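Spring bedding: washing, airing and putting away

By Nabila Shehata

The heavy comforters can come off now in most of our houses, and every year the shop gets the same calls about how to clean them and what to put on the bed in their place. Said Abdelaziz and I went through the questions that came to the counter this month and wrote up the ones that came up most.

Start with the label. If the care tag is gone, treat the piece as cotton on the outside and unknown on the inside, and wash it cold. Feather and down can go in a machine if the drum is big enough. A full-size comforter needs room to turn over, and in most home washers it just sits there with a dry patch in the middle. The front loaders at the Findik laundromat are large enough, and they are quiet on weekday mornings.

Use half the soap you think you need. Most of the stiff, flat quilts people bring us have soap left in them from earlier washes. Run a second rinse with nothing added. If the water in the door still looks cloudy at the end, run a third. 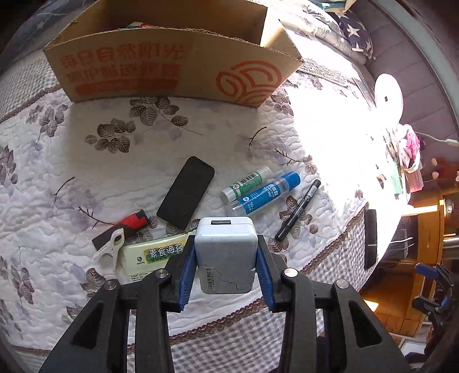
Drying takes longer than washing. Set the dryer on low and plan on 3 hours for down, stopping now and then to pull the corners out and break up the clumps with your hands. Polyester fill dries faster but scorches more easily, so check it more often. A comforter that feels dry on the outside can still be damp in the center. Fold it over your arm and hold it there for a minute. If it feels cool against the skin, put it back.

Do not store anything the same day it was washed. Leave it over a rail or the back of two chairs overnight, with a window open if the weather allows.

For storage, cotton bags are better than plastic. An old pillowcase works for a light blanket, and two flat sheets sewn together on three sides will hold a comforter. Vacuum bags save space, but they crush down, and it does not always come back. Reda Berrada kept his in one from spring until the next winter and it lost almost half its height. Wool should be clean before it goes away, because moths go after sweat and food stains first. Cedar blocks help a little if you sand them every year. Mothballs work, but the smell stays in the wool for a long time and they should not be used where children sleep. 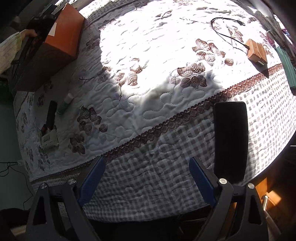

Mattresses should get some attention while the bed is stripped. Stand the mattress on its side for a morning if you can lift it safely, and vacuum the seams with the narrow tool. Many newer ones are made to be used on one side only, so turn them head to foot and leave them that way up. Baking soda left on for a couple of hours takes out a stale smell. Old stains will mostly stay where they are, and scrubbing them with a lot of water only pushes damp into the padding. A zip cover costs less than any of the cleaning products.

Pillows are the thing people forget. Wash them two at a time so the drum stays balanced. If a pillow stays folded when you fold it in half and let go, it is finished, and washing will not bring it back.

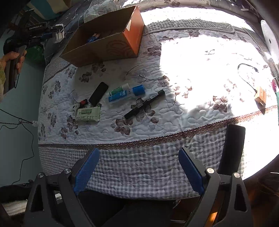

For the warm months, most people need only a sheet and one light layer. A thin quilted spread is usually enough until the nights get hot in August, and it can go in a regular home washer. Check the edges before you wash one. A spread with a scalloped lace trim and a gingham border below it has seams where the different fabrics meet, and those are the places to look for loose stitches. Mend them first, by hand if need be, and use the gentle cycle. Dark or brown trim on a white spread should be tested with a damp white cloth in a corner. If any color comes off, wash it cold and take it out of the machine as soon as it stops.

Iman Kettani will be at the shop on Sat 23 March to take in mending. She can do loose bindings, torn corners and broken zippers on covers. She can't take anything with fill coming out, as it gets into the machines. Please bring pieces clean and with your name pinned on. There is a limit of 2 pieces per household, and most jobs will be ready in 12 days.

We also have cotton storage bags from Garex in the back room, in full and queen sizes. The king size is on order. Ask Said if you want one set aside.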